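The Hiketti Gauge

The float gauge at Hiketti had read 81 centimeters for eleven hours when Tamara Nazarenko signed out the truck.

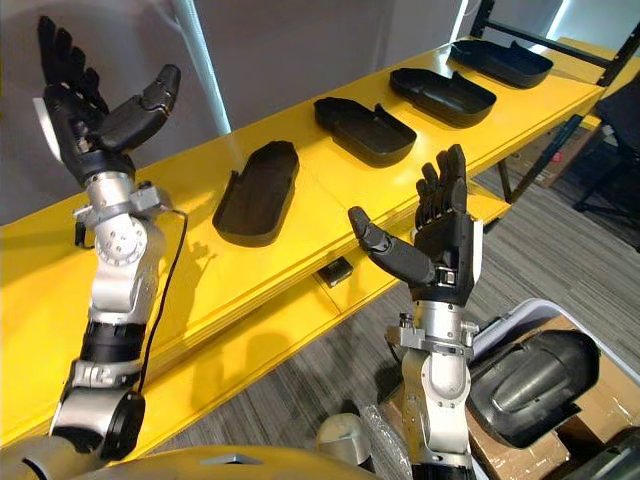
A stuck float was the usual explanation. In March the well silted up, the float settled on the silt, and the pen drew a straight line until somebody drove out with a shovel. She packed the shovel, a spare pen and the staff for the check reading.

Koen Baert had kept the gauge for 18 years. He was standing at the weir when she arrived, wearing the wrong boots.

"It isn't silt," he said.

She opened the well anyway. The float hung free on its tape. She pushed it down with a finger and it rose again, and the pen moved and came back to 81. She lowered the staff into the river beside the intake, and it agreed with the pen.

"Gustness opened the upper gate last night," she said. "You should have had a rise of 75 by morning."

"I should have."

She entered the staff reading in the book, then the time, then her initials. The column for remarks was 2 inches wide. Koen's remarks on the earlier pages said ice, or branch, or nothing.

They walked upstream as far as the Hrytsenko footbridge. The water went under it at the ordinary speed. On the far bank, where the pasture had always sloped down to the alders, there was a second channel, full and brown and moving fast toward Hastetti.

Koen took off his cap and put it back on.

"That's not on the sheet," he said.

Tamara went back to the truck for the level.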